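The Transfer of Functions

The memo about the registry reached Tove Damgaard at 4:30 in the afternoon, when most of the building had already gone home. It was two pages long. The first page thanked the registry for its service. The second said that admissions, records and examinations would be moved into a new unit called Student Lifecycle Services, and that the new unit would be run under contract by a company named Emier.

She read it standing up, then sat down and read it again. She had been registrar of Wiltumholm University for fifteen years. The word registrar did not appear in the memo.

She walked down the hall to see if Velimir Softić was still in. He was. He taught public law and had been faculty representative on the senate for as long as she had been its secretary, and he kept his coat on indoors from October to April.

"Did you get it?" she said.

"I got the one for faculty. It's shorter."

"What does yours say?"

"That nothing will change for faculty."

She gave him her copy. He read it with a pencil in his hand but didn't mark anything.

"Has this been to senate?" he asked.

"No."

"Does it have to go?"

"Under the statutes, yes. Records are a senate function. The president can propose a change and the senate votes on it."

"Then he can't do it."

"He signed the contract last month," Tove said. "It's mentioned at the bottom of the second page."

Velimir found the line and read it aloud. Then he folded the memo and handed it back to her.

The president of Wiltumholm was Noman Abbasi. He had come from a ministry, where he had run a program to merge small colleges, and he had been hired because the university had lost money four years in a row. He was polite and answered his own email. He had closed the geology department in his first year and the faculty had forgiven him for it faster than anybody expected, the geologists excepted.

Tove asked for a meeting and got one the next morning. Naheed Virk was there as well. She was the vice president for strategy, and she had written the memo.

"I want to start by saying this is no reflection on you," the president said.

"The statutes require a vote," Tove said.

"We had advice on that. A contract for services is an operating matter. The senate keeps its authority over records. Emier just carries out the work."

"Who can change a grade?"

He looked at Naheed.

"An authorized user," Naheed said.

"Authorized by whom?"

"By the service lead."

"Who does the service lead work for?"

"Emier," Naheed said. "But under our policies."

Tove wrote this down. She wrote slowly, and the two of them waited for her to finish.

"The ministry pays us by completions now," the president said. "You know that. Three years ago it paid us by enrollment. Ten years before that it sent us a check in December and asked for a report. I can't run the place as if it still sent the check."

"I'm not asking you to."

"What are you asking?"

"I'm asking you to put it on the agenda."

He said he would think about it. Naheed walked her to the elevator. She was thirty years old, and before coming to Wiltumholm she had written a thesis on university autonomy. Tove knew this because she had registered it.

"Your third chapter was about this," Tove said.

"I know what it was about," Naheed said. The elevator came and Tove got in.

She went back to her office and took the statute book out of the cabinet. The university had been founded in 1672 with three professors and a man to keep the roll. The first registrar's oath was copied on the inside cover, and the statutes had been amended so often that the book was mostly pasted slips. She found the article she wanted. It said that business could be placed before the senate by the president, or by the dean of any faculty, or by petition of thirty members. It didn't say the petition needed a reason.

Velimir wrote the petition. It was one sentence long. He took it from office to office himself over the next week, and what he heard surprised him. The economists, who he had thought would refuse, signed quickly. They didn't like the contract's price. The historians wanted a longer petition. A chemist told him he would sign if someone promised the new system would let him book a lab without calling three people, and Velimir said he couldn't promise that, and the man signed anyway.

Benedetta Marino wouldn't sign. She was dean of education and had been Tove's friend since before either of them had a title.

"I've got 300 students doing placements in schools," she said to Tove over lunch. "Every fall your office loses some of their forms. Every fall I ask you for two more people and you tell me there's no line in the budget for them. Now a company says it'll put in six."

"The contract says up to six."

"Up to six is more than none."

"They'll own the records, Benedetta."

"They'll hold the records. I read it too." She moved her tray to one side. "I'm not against you. I just don't think the registry was ever as good as you think it was."

Tove thought about that for the rest of the day. She pulled the placement files from the previous fall and looked through them until seven. There were forms missing. In two cases the missing forms were in the wrong folder, where she herself had put them.

Velimir got his thirtieth signature from a lecturer in engineering. He had to wait there while the man finished a call, and he stood behind an empty chair until it was over.

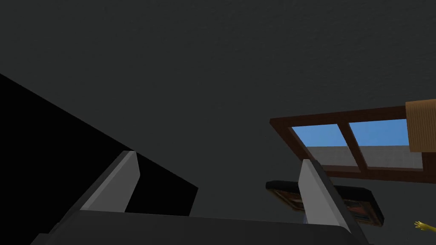

The Senate

The senate met in the old library at two o'clock. It was cold and the radiators knocked. Tove sat at the small table to the right of the president, where the secretary always sat, and read the petition into the minutes.

The president spoke first. He spoke well. He said that every university in the country was doing this or would be doing it soon. Erkaven had done it two years ago and had cut its processing time in half. He said that governance was a means of getting things done, and that a senate which spent its afternoons on form design wasn't governing anything.

Some people nodded at that. Tove recorded the remark.

Velimir stood up next. He had prepared four pages and he put them down on his chair.

"I called Erkaven," he said. "I spoke to their law dean. The processing time is down, that's correct. Last year they wanted to change the pass mark in first-year law. The faculty voted for it and the senate approved it. The company told them it was outside the contract and gave them a price. They couldn't pay it, so the pass mark is what it was."

He sat down. The president asked whether he had that in writing. Velimir said he did, and brought it up to the front.

There was more after that, most of it from the historians. Someone asked about pensions for the registry staff, and Naheed answered in detail. She knew the figures without looking them up. Then a student member asked who she should call if her transcript was wrong, and there was a pause before Naheed said there would be a help page.

Benedetta Marino raised her hand near the end.

"I didn't sign the petition," she said. "I want the six people. I'd like to move an amendment. The contract goes ahead for admissions and placements. Grades and degrees stay with the registrar, and the registrar stays an officer of the senate. And the registry gets two of the six."

"The contract isn't divisible," Naheed said.

"Has anyone asked them?"

Naheed looked at the president. He was reading the letter from Erkaven, and he read to the end of it before he looked up.

"No," he said. "We haven't asked."

The amendment passed. Tove counted the hands twice, as the statutes required, and wrote the number in the book. A second vote, on the motion as amended, passed by one more than the first. The president thanked the members for their time and left by the side door.

Emier, when it was asked, said the contract was divisible. The price came down by less than it should have. Admissions moved in the spring to a renovated floor in the Higuchi Building, with gray carpet and a ticket machine, and four of Tove's staff went with it. Two of them liked it there. One of them came back to the old corridor most days to eat her lunch.

Naheed came by the registry once in the summer. She had a form that needed the registrar's signature, a change of name on a degree record, her own.

"You could have sent this over," Tove said.

"The help page said to come in person."

Tove checked the form against the certificate and found that the date had been left off. She pointed to the line. Naheed borrowed a pen and filled it in, and Tove signed underneath and put the copy in the folder.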